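인쇄 | 이메일로 보내기

오르넥 지역 공예 기록 사업 중간 보고

수신: 누그로 재단 사업지원팀
작성: 덱스터 팡길리난

2월 말 기준 진행 상황을 보고드립니다. 구술 채록은 계획한 17명 가운데 아홉 명을 마쳤습니다. 남은 여덟 명은 대부분 푸르키츠 쪽 산간 마을에 거주하며, 도로 사정 때문에 방문 일정을 한 달 늦췄습니다. 채록본 녹취는 외부 업체 리티에르에 맡겼고, 초벌 원고는 절반가량 받았습니다. 사투리 표기가 원고마다 달라 표기 지침을 새로 만들어 전달했습니다.

자료 목록 작업은 예정보다 조금 빠릅니다. 마을회관과 개인 소장가에게서 넘겨받은 사진, 장부, 도안을 합쳐 1532건을 등록했고 이 중 986건은 스캔까지 끝냈습니다. 장부류는 종이가 약해 평판 스캐너만 쓰고 있어 속도가 느립니다. 소장자 동의서가 빠진 자료는 공개 목록에서 제외해 두었습니다.
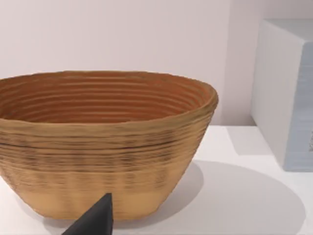 그림 1. 타원형 바구니(컴퓨터 렌더링). 테두리가 두툼하고 몸체는 아래로 갈수록 좁아진다.

용어집은 기법, 도구, 재료의 순서로 정리하고 있습니다. 같은 기법을 마을마다 다르게 부르는 경우가 많아 표제어를 하나로 통일하지 않고 지역 이름을 모두 싣기로 했습니다. 재료 항목은 채취 시기와 손질 방법에 대한 증언이 서로 어긋나는 부분이 있어 푸르키츠 채록이 끝난 뒤에 확정하겠습니다.

예산은 인건비와 녹취비가 계획대로 집행되었고, 교통비는 방문 연기로 거의 남아 있습니다. 다만 보존 상자 단가가 올라 자재비가 모자랍니다. 교통비 잔액 일부를 자재비로 돌려 쓰는 변경안을 별도 서식으로 제출했으니 검토 부탁드립니다.

다음 기간에는 남은 채록과 장부 스캔을 진행하고, 오르넥 도서관에서 열 소규모 전시의 패널 원고를 준비합니다. 전시 장소 사용 승인은 아직 받지 못했습니다. 도서관 측 답변이 오는 대로 일정을 알려드리겠습니다.

이 사이트는 이용 편의를 위해 쿠키를 사용합니다. 계속 이용하시면 쿠키 사용에 동의하는 것으로 간주합니다.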